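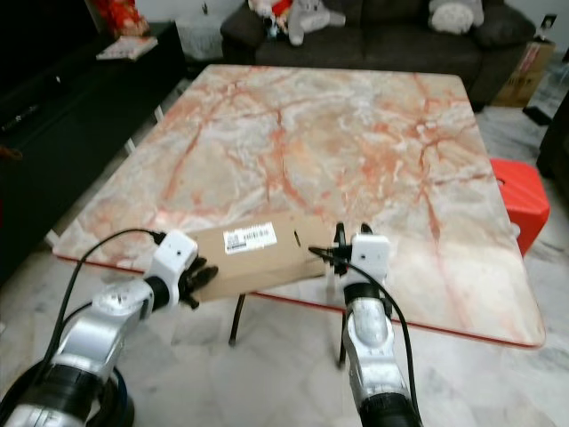 Brown cardboard box, pink-and-gray marble tabletop.

Harish Reddy on the Jollow lights

Harish Reddy has finished his long report on the Jollow lights, and Trekent is carrying the full text on its site this month. It covers the sightings made along the Drekel road in a single November, when people in and near the town of Jollow reported an orange or amber light over the ridge on the north side of the valley. Readers who have followed the case will know it mainly from the Muriithi film, which gave it nine minutes and a lot of music. The report goes much further into the paperwork.

Reddy worked from 18 written statements. Some were sent to the county paper, some to the sheriff's office, and the rest were kept by the family of the man who ran the filling station at the Drekel turnoff. The filling station letters are new. They were not used in the film, and I don't believe they have been quoted in print before.

"I wanted the statements in the order they were written, with the date each one was put on paper," Reddy writes. "When a person saw a thing and when that person wrote it down are separate facts. In this case most of the retellings mix them up."

That turns out to matter a good deal for the best known part of the story. In the film, the light is said to have come down behind the ridge, stopped, and split into two smaller lights that left in opposite directions. Reddy found the split in 7 of the statements. Only 2 of those were written in the first week. The others came after the county paper ran its front page drawing, which showed the two lights with arrows. He does not say that the later witnesses borrowed the detail from the drawing. He does say that a reader should know the drawing came first.

The two early statements are printed in full. One is from a school bus driver who was walking home from the depot a little after 6:00 in the evening. She describes a light "the color of a porch bulb," with no sound, that she watched from the bridge until it got too low to see. She then says it "was two and not one," and she does not mention the directions at all. The other is from a farmer on the far side of the ridge. He had the light to his south, which puts it between him and the town. His statement is short and a little cross, and he seems to have written it mainly to ask who would pay for a gate.

The gate has been left out of every account I have read. According to the farmer, his cattle went through it that evening and he spent the night getting them back. Reddy went looking for any record of damage and found a receipt for hinges and a length of pipe from the farm supply in Jollow. It proves that somebody bought hinges. It also fixes the farmer's date, which earlier writers had off by a day.

The middle section of the report deals with ordinary explanations, and I think it is the strongest part. Reddy takes them one at a time.

Aircraft. The airfield at Drekel was closed to night traffic that month for work on the runway lights. Planes from elsewhere could have crossed the valley, and a plane coming straight toward the bridge with its landing lights on would look like a steady bright light for several minutes. That fits the bus driver fairly well. It does not fit the farmer, who was on the other side and should have seen the same plane from behind.

Planets. Reddy ran the sky positions for each evening. There was a bright planet low in the southwest after sunset. Anyone in town looking north at the ridge had it at their back. He thinks it may account for 4 of the statements, all written from the highway south of town, where the witnesses give no compass direction and describe a light that kept pace with the car.

Flares. The film raises military flares and then drops the idea. Reddy wrote to ask about training in the area and was told that records for that period had not been kept. He leaves it there. Flares on parachutes are orange, silent, slow, and often dropped in pairs, and he says plainly that they are the explanation he would bet on if he had to bet. He also says that he has no document putting a flare anywhere near Jollow.

Some readers are going to be unhappy with that. A few already are, to judge by the mail that came in when we ran the summary. One letter asked why Trekent would give space to "another debunking." I would ask people to read the whole thing before deciding. Reddy does not close the case. He lists three statements that he can't match to a plane, a planet, or a flare, and the farmer's is one of them. He prints the reasons, and he prints what he would need to see to change his mind in either direction.

He is harder on the film than I expected. The Muriithi crew interviewed five people on camera, and only one of them had written anything down at the time. The most quoted line in the film, about the light "looking the town over," comes from a man who was twelve that November and who told Reddy by phone that he had been asked the question several ways before he gave that answer. Reddy was able to read an early version of the interview transcript and says the line is accurate as spoken. His complaint is with the place it was given in the story.

I wrote to the film's producers for a response. They sent a courteous reply saying that they stand by the interviews and that the filling station letters were not available to them. They also said they would like to see copies. Reddy has agreed to send scans once the family gives its permission.

There are gaps in the report, and I'll mention two. The first is the sheriff's log. Reddy had access to the statements in the file but could not find the dispatch log for the month, so we still do not know how many people called and never followed up on paper. The second is weather. He uses the readings from Drekel, which sits several miles east and a good deal lower than the ridge. Low cloud on the ridge could change how some of the accounts are read, and people in Jollow will tell you that the ridge often has cloud when Drekel is clear. He mentions the problem in a footnote. I would have moved it up.

The maps are good. Each witness position is marked with a letter that matches the statement, and sight lines are drawn only where the witness gave a direction or a landmark. The bridge, the grain elevator, and the filling station are all marked. The elevator was taken down years ago, so the map is the easiest way to make sense of the accounts that use it as a reference point. If you print the maps, print them in color. The sight lines run together in black and white.

The report is long, and the appendix is longer. Anyone short on time should read the two early statements, the section on flares, and the list of open questions at the end. The appendix has every statement as written, with spelling left alone and names removed where families asked for that.

Reddy is still taking information. He would especially like to hear from anyone who worked at the Drekel airfield while the runway lights were being replaced, or who has a copy of the county paper from the second week of that November. The library's set is missing that issue. Photographs of the valley taken from the bridge before the elevator came down would also be useful, whatever the season. Letters can be sent in care of this newsletter and will be passed along unopened.

Corrections to the summary in our last issue: the bus driver was on the bridge and not at the depot, and the airfield closure applied to night traffic only. Both mistakes were mine.

Awuor Shirima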